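Review: Rallier low curved shelf and floor tray, from Ernano

We bought the Rallier for the playroom at the front of our house, which doubles as a waiting area for my partner's tutoring students in the late afternoon. It had to hold picture books, puzzles and the bigger blocks, stay low enough to go under the window, and look all right to parents coming through the door. It has been in since October and gets used every day.

The budget for the whole room was $3,000, including a rug, paint and delivery. We finished at $2,910. The shelf was the largest single item on the list, so I looked at a few others before ordering. The closest was a straight unit from Rostero, which costs less and has more storage for its length. I went with the Rallier for the curve. Our room has a bay and a straight unit leaves a dead wedge behind it that fills up with pencils and socks.

## Delivery and assembly

It came flat in 2 cartons. One had a crushed corner but the panels inside were fine. The instructions are drawings only and they are mostly clear. The exception is the step where the back panels go in. The drawing doesn't show which face goes to the front, and I had one of them in the wrong way around before I noticed the colour was on the wall side. Taking it out again meant undoing the top.

You need a Phillips screwdriver and someone to hold the far end while you line up the curved base. I tried it alone and gave up. Allow an evening.

## Finish and look

The outside is a pale grey wood grain. In the shop photos it looked close to white, so order a sample if you are matching it to other furniture. Against our light floor it is quiet and doesn't show dust much. The backs of the compartments are a dark red-orange, a stronger colour than I would have picked, and it has turned out to be the part I like best. The openings are easy to see from across the room and the kids seem to put things back in them more often than they did with the old cupboard.

The front edges are smooth all the way along. There is one small rough patch underneath at the left end which I went over with fine sandpaper.

## The tray

The floor tray is sold separately. It is white, square and shallow, with a rectangular recess in the middle and a small hole near one side. The listing calls it an activity tray and leaves it at that. We mostly put it on the floor in front of the shelf, and whatever is being sorted or threaded stays in the recess and doesn't roll off under the couch.

The recess is 20 mm deep by my tape, enough for beads and small tiles. Larger blocks stand up above the rim and get knocked out. Texta comes off the white with a damp cloth if you get to it the same day. Left overnight, the purple needed a bit of bicarb.
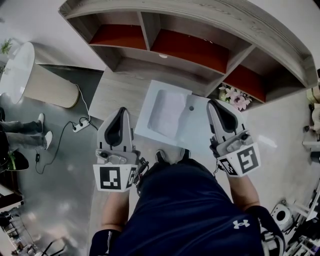
## In daily use

Being low is the main selling point and it works. A three-year-old can reach into any of the compartments without climbing. Adults have to crouch or sit on the floor, and if your knees are bad you will notice.

The compartments are open at the front with no doors or lip. Books stand up well if the compartment is full and slide over if it isn't. I bought a pair of plain metal bookends and that sorted it. Puzzles in boxes go in flat. Anything long, such as a train track in a bag, sits better on top.

The curve means that standard storage tubs don't fit neatly. Ours leave a gap on one side, and a large square tub sticks out past the front edge. Soft fabric baskets are a better match. Ernano sells its own inserts but I thought they were dear and haven't tried them.

Cleaning is simple on the top and fiddly at the back corners, where crumbs collect. A crevice tool on the vacuum gets most of them.

## Stability

It doesn't rock on our floor. My youngest has sat on it, against instructions, and there was no creak or movement. I still fixed it to the wall with the bracket supplied. The wall plugs in the pack were poor and one spun in the hole, so I used better ones from the hardware shop.

## Service

I bought it through Pylypenko, a small furniture retailer, who quoted the same price as the Ernano site with cheaper freight. One cam bolt was missing. I emailed at lunch and the replacement was posted the next morning.

## Would I buy it again

Yes to the shelf, if the room has a curved wall or a bay. In a square room I would get the Rostero and keep the change. The tray is handy but dear for what it is, and I would wait for a sale.

Four stars for the shelf, three for the tray.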